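Going bananas over grippers

I've spent the week with my head full of fingers, and I blame Temitope Iyamu, who runs the test bench at Wovmont and talks faster than I can write.
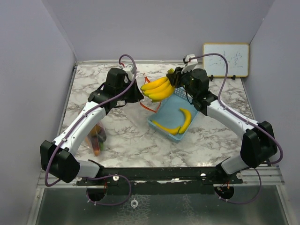
Fruit is a brilliant leveller, she tells me. Squeeze too hard and it bruises, go too soft and you drop lunch! She's comparing 2 sets of fingers, the Stenolia and the Akgül, over 300 picks each – same arms, same controller, same shopping. I fancied the Akgül on looks alone. Temitope prefers the Stenolia, mainly for how it lets go, and she'll be back at it on Monday with a fresh bag of veg.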